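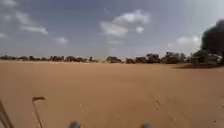 Keeping old novels and handwritten drafts at home

June | By the Listora home page desk

I write short stories and I keep all of them on paper, together with 281 paperback novels, in one small apartment in Cleter. During the years I learned some things which can be useful for other people who live with too much paper.

Do not push the books tight on the shelf. You should be able to put one finger between the last book and the side. When you take a book out, hold it by the middle of the spine, never by the top.

For a novel which smells of cellar, put it standing and a little open inside a big box, with a cup of baking soda beside it. Close the box for 20 days. The soda must not touch the pages. 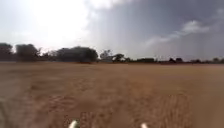
If the smell is still there, change the soda and repeat. I had one thick family novel that needed this 2 times, and now I read it in bed without problem.

Drafts are more difficult than books. Take out the metal paper clips, they make rust marks. I use a folded sheet as a cover for each chapter and I write the title on it with pencil. A Trurko box with a flat lid holds 400 sheets, but then it is heavy, so I fill it only to half.

Pencil dust on a page: shake it off outside the window, do not rub. For a torn corner I use thin Sugawara paper and wheat paste, a very small quantity — and then I leave it under a dictionary until the morning.

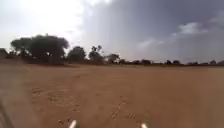
Normal clear tape I do not recommend for any page you like. It becomes yellow, and the glue goes through to the next poem.

We use cookies to remember your settings. Accept | Manage choices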